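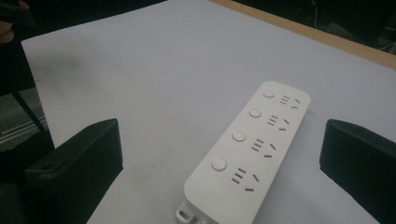
Equipment Plan and Budget for a Two-Gripper Manipulation Station
Project report, Manipulation Lab course
Lanying Song
6 October 2025

1. Purpose

My project covers the equipment plan for the Mangundap station, which is the table where our course group records demonstrations with hand-held grippers. The station was set up in May with borrowed parts and needs a real budget before the next group takes it over. I was asked to find out what it costs to run, what should be bought first, and what can wait.

The task set I planned for is called Kiltari. It is a list of 21 short household tasks, and 9 of them involve something with a plug, a switch or a cord. Those tasks drove most of the purchasing decisions in this report.

2. What the station needs

I divided the equipment into three groups. The first is the structure: the table, the work surface, the aluminum rails and the floor mats. The second is the recording equipment, meaning the grippers, the cameras and the cabling. The third is task objects, which are the things people handle during a demonstration.

The structure is finished and I am not asking for money for it. The white board on top of the table gets smudged, but it can be cleaned and I left it out of the budget. The rails have open slots, so new camera mounts can be added later without drilling.

The grippers are the most expensive item. One person works with two of them, one in each hand, and both have a cable. If one gripper breaks, all two-handed tasks stop. In my first draft I put a full spare pair in the budget. My advisor asked me to price a spare set of fingers and pads instead. I asked two suppliers for quotes.

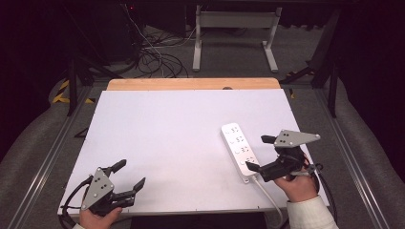
Flutance quoted $1,615 for a complete spare gripper with cable and mounting plate. Iltlow quoted $1,161 for a parts package with fingers, pads, links and one replacement cable. The two quotes do not cover the same thing, so I compared them by which failures each one would fix. The log from the borrowed setup lists worn pads, a loose pivot and two cable faults. It has no entry for a broken handle or plate. The parts package covers every failure in the log, and I recommend buying it first. The complete gripper goes on the list for the following budget period.

3. Task objects

Task objects are cheap one at a time, and the first plan had no line for them at all. People brought things from home. This caused two problems. Objects went missing between sessions, and sometimes a task was started with one model and finished with another, so those recordings had to be sorted by hand.

For the plug and switch tasks I wrote down what a power strip has to have before we order more of them:

A separate switch for each outlet, so one strip can be used for several tasks.
Outlets in a single row.
A plain, light housing with no large labels.
A body narrow enough to fit between the open fingers.
The same model available for reorder.

The white four-outlet strip meets the first four points. I still have to confirm the last one with the store. A white object on a white board has low contrast, and two people in the group wanted a dark strip for that reason. I budgeted for one dark strip with the same layout so both can be recorded.

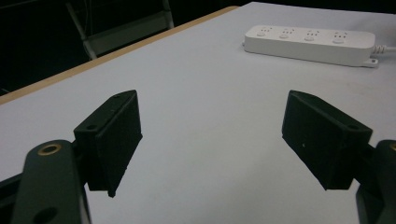 Figure 3. Gripper fingers open over the work surface, with the four-outlet power strip farther back on the table.

The distance between the object and the starting position of the grippers also affects what we buy. If objects are placed far back, the person has to lean over the table and the gripper cables need more slack. I added two longer cables to the list. They should be ordered together with the parts package to save on shipping.

4. Order of purchase

First order: Iltlow parts package, two longer cables, one dark power strip.
Second order: duplicates of the objects used in the plug and switch tasks, and a lidded storage bin for them.
Next budget period: Flutance complete gripper, extra camera mounts for the rails.

5. Open items

The Iltlow quote does not state a delivery time. I have written to them and will add the answer to the shared budget sheet. The pads are a wear item, and we do not have enough hours logged to say how many sets are used up in a semester. The next group should write down the date each time a pad is changed.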